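August
Von der Redaktion

Ich gebe es zu, ich bin eine miserable Wochenplanerin. Montags große Vorsätze, zwei Abende später steht wieder das Käsebrot da. Deshalb hatte ich richtig Lust auf das Gespräch mit der Gründerin von Prinier, die seit zwei Jahren vegetarische Kochpakete verschickt, also Zutaten plus Rezeptkarte, kochen muss man selbst. Ihren Namen möchte sie hier nicht lesen (»Es geht ums Essen, ich bin da nur die mit dem Telefon«), und das soll mir recht sein.

Wir treffen uns morgens um halb acht, weil danach die Packerei losgeht. Sie hat Kaffee gemacht, sehr starken, und legt sofort los. »Angefangen hat das mit Linsen«, sagt sie. »Ich hatte einen Eintopf, den wollten alle haben, aber sobald ich das Rezept rausgegeben habe, kam zurück: schmeckt bei mir nicht. Natürlich nicht! Die haben den Kreuzkümmel weggelassen, weil sie kein ganzes Glas kaufen wollten.«

Also hat sie die Gewürze abgefüllt und mitgegeben. Aus dem Eintopf wurden 14 Gerichte, und aus den Freundinnen eine Kundschaft, die sie zum größten Teil gar nicht mehr kennt. Inzwischen gehen 400 Pakete im Monat raus. Ob sie das so geplant hatte? »Geplant! Ich habe mir am Anfang nicht mal eine Waage gekauft, die war geliehen.«

Mich interessiert ja immer das Geld, und da wird sie zum ersten Mal ein bisschen vorsichtig. Ein Paket für zwei Personen ist teurer als der Einkauf im Supermarkt, das bestreitet sie nicht. »Wer gern einkauft und seine Reste verarbeitet, braucht mich nicht. Das sage ich den Leuten auch am Telefon. Meine Kundinnen sind die, bei denen sonst der halbe Sellerie im Gemüsefach vergammelt.« Ich fühle mich ertappt und trinke Kaffee.

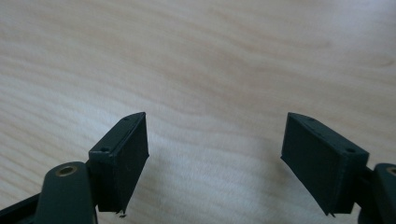 Dann reden wir über Portionen, mein Lieblingsthema, denn von den meisten Kochboxen werde ich schlicht nicht satt. Bei Prinier liegen 200 Gramm Hülsenfrüchte in der Tüte, trocken gewogen, und davon essen bei mir zu Hause zwei Leute sehr ordentlich. »Am Anfang war es weniger«, sagt sie, »da kamen böse Mails. Eine Frau schrieb, ihr Mann habe hinterher noch eine Pizza bestellt. Das hat gesessen.«

Verglichen wird sie ständig mit Firkia, dem größeren Anbieter, der fertig gekochte Gerichte liefert. Stört sie das? »Ach, die machen was ganz anderes. Da stellt man etwas in den Ofen und hat seine Ruhe, das kann doch herrlich sein. Ich esse das auch, wenn ich abends um neun nach Hause komme.« Für eine Konkurrentin fand ich das erstaunlich entspannt!

Weniger entspannt ist sie beim Verpackungsmüll. Die kleinen Tütchen sind aus Papier, die Kühlelemente leider nicht, und die stapeln sich bei den Leuten (bei mir auch, drei liegen noch im Gefrierfach). Sie nimmt sie zurück, aber kaum jemand schickt sie ein. »Ich würde auch nicht extra zur Post laufen, muss ich sagen. Da suche ich noch.«

Im Herbst kommen neue Karten dazu, unter anderem eine Kürbispfanne mit Salbei und ein Kartoffelgulasch, an dem sie offenbar schon ewig herumprobiert. Die Paprika ist ihr zu süß, dann wieder zu rauchig. Ich durfte einen Löffel probieren, um kurz nach acht Uhr morgens, und hätte gern den ganzen Topf mitgenommen. »Noch nicht fertig«, sagte sie und machte den Deckel wieder drauf.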